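Questions about renting a table at the Firnby indoor market

**How do I book a table?**

Fill in the form at the Jamilton Street office or send it by email. New sellers need to attach a short list of what they plan to sell. We reply within a few working days. A booking is only firm once the fee has been paid.

**What does it cost?**

A standard table is $18 per market. Corner tables cost the same but go to sellers who have booked a full season. Electricity is included if you ask for it on the form. We can't add it on the morning.

**How big are the tables?**

Six feet long and 30 inches deep. You may bring your own rack or shelf unit as long as it stays inside your space and doesn't block the aisle. Racks must be on feet or locked wheels.

**Can I share a table with someone?**

Yes, with one other seller. Both names go on the form, and one of you has to be at the table at all times. We send a single invoice to whoever is listed first.

**When can I set up?**

Doors open to sellers at 7 a.m. Unload at the Leckie Road entrance, then move your vehicle to the back lot before you start unpacking. The public comes in at 9, and carts have to be off the floor by then.

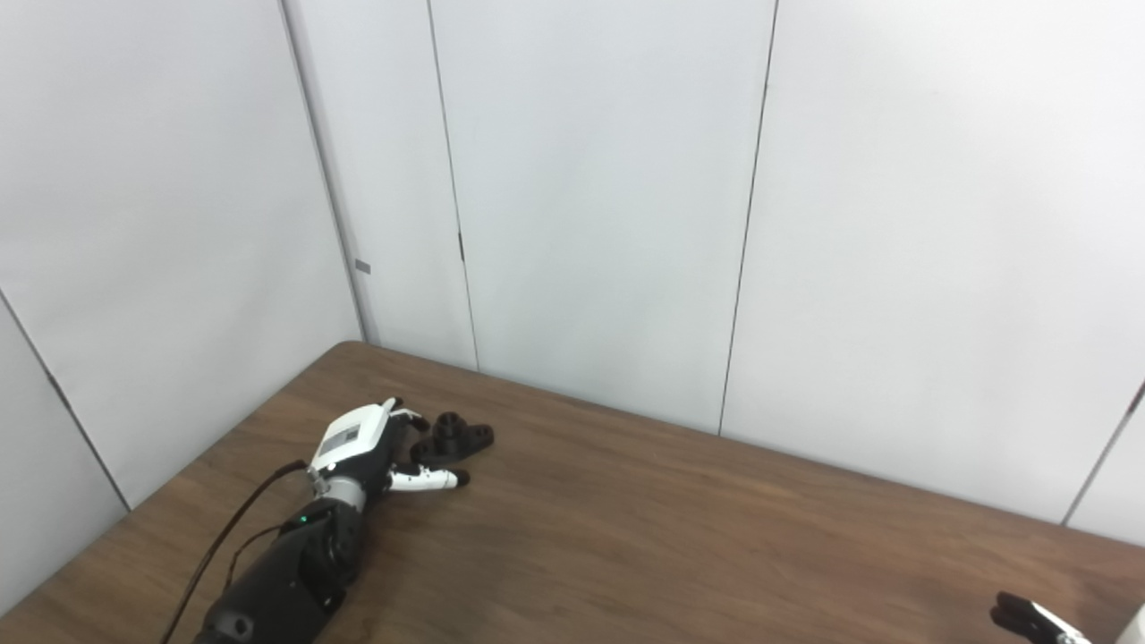
Packing up starts at 3 p.m. Please don't start earlier, even if you have sold out. You can leave a sign on your table and sit down for a while. The hall has to be clear by 4:30.

**What can't I sell?**

Live animals, fireworks, knives, alcohol, and anything that has been recalled. Used car seats and bike helmets are also out. Home-baked goods are fine with a label listing the ingredients. Hot food needs a county permit, and we ask for a copy with your form.

**Do I need to collect sales tax?**

That depends on what you sell and how often. We can't advise you on it. The state revenue office has a help line.

**Can I use a card reader?**

Yes. The hall Wi-Fi is slow near the back wall, so bring a phone with data if you have one. There's no cash machine in the building. The closest one is at Marnov Hardware, across the street.

**What if I have to cancel?**

Tell us at least 3 days ahead and we'll move your fee to another market. After that we keep it. If we cancel because of weather, you get a full refund.

**How many people come?**

Over 160 on a normal day. September is the busiest month. January and February are slow, and we only set up half the hall.

**Is there a waiting list?**

For the fall markets, yes. Jewelry and candles fill up first, and we limit both so that buyers have more to choose from. Books, tools, toys, and plants usually get a place.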